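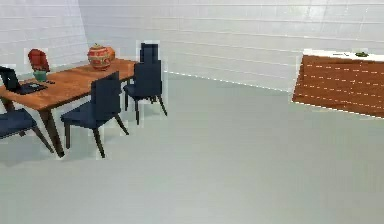

I won £858 on a scratchcard in the spring and I have been meaning to write down what happened to it, mainly for my own records.

The card came from the Çetinkaya shop at the end of our road. I buy one most months when I pick up bread. I scratched it at the counter, thought it said £8.58, and handed it back to be checked. The man behind the till turned the machine round so I could read the screen myself. He couldn't pay that much from the till, so I had to take it to the post office the next morning with my passport.

I told two people. One was my sister-in-law, Elif Naz Demirtaş, because she was staying with us. The other was Unai Olmedo at work, because I owed him £30 and he was standing next to me when I logged in to the bank. By lunch the whole office knew. Octavian Ilie asked if I'd be handing in my notice.

The money went like this. Unai got his £30. The car needed two tyres and a brake pipe, and that took a good part of it. I bought lunch for the five of us in the team and it came to £90 with the tip, more than I would normally spend on food out in a month. The rest sat in the current account and I told myself it was savings. It was gone by the end of the summer. I went back through the statements to see where, and there was no one thing. A train fare, school shoes, a better kettle than we needed.

What I noticed most was that I started buying more cards. I had been buying one a month and for a while it was two a week — never a large amount, but I had the idea that the shop was lucky. Serpil Başaran, who I have known since college, pointed out that the shop sells the same cards as everywhere else. I knew that already. I still walked past the garage, which is nearer, to get to it.

I stopped when I added them up on the back of an envelope. I had won £5 in all that time and spent a good deal more than that. These days I have gone back to one when I remember, and some months I don't.

Shaimaa Hajji asked me last week whether I'd rather have won nothing. No. The tyres were going to need doing whatever happened, and without the card I would have put them on the credit card and been paying it off into the new year. It was a useful sum at a useful time. I'd only say that if it happens to you, pay the garage first and move the rest out of the current account on the same day.

I still have a photocopy of the card in the drawer with the car papers.

November 19, 2019

5 comments
Share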